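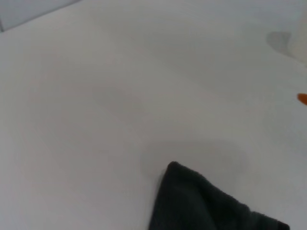

3.2 Collecting the demonstrations

We gathered all of our examples by hand, with one person guiding the arm and a second person keeping the log, and we would like to spend a little time on how this was done, as many of the choices that mattered most to us later were made at the table and never planned on paper. The Skarkico set holds 50 demonstrations for each of 16 starting layouts. They were recorded by the first author and by Sarita Chaudhary, who had guided a robot arm only once before and whose slower, more careful approaches to the cloth turned out to be some of the most useful data we have.

Each demonstration begins with a towel dropped onto the table from a low height, so that it lands in whatever shape it likes. We did try, early on, to lay the towel out neatly, and the policy trained on those runs was lovely to watch and quite helpless with a crumpled cloth. After that we let it fall, and we let other objects stay near the edge of the work area as well, moving them between layouts but not between runs of the same layout.

Figure 3 gives the wrist camera's view of one such layout, with a dark towel on the white tabletop and only slivers of two other objects along the right side. Views like this one are harder than they may look to a person. A soft gray shadow spreads over the table just past the tip of the cloth, and our first segmentation model was fond of treating shadows of this kind as more towel. We kept these views in the training set, every one of them, and asked our labelers to mark the cloth alone.

The person guiding the arm was free to choose the grasp point, and we gave just one piece of advice, which was to go for a raised part of the fabric whenever there was one within reach. A run was stopped if the fingers closed on nothing 3 times. Stopped runs were kept in a separate folder and are used in Section 4, where Renu Dwivedi's scoring method needs failures to learn from.

Labels were checked by a second reader, and any disagreement over the outline of the cloth was settled by the two of them sitting down together with the full recording.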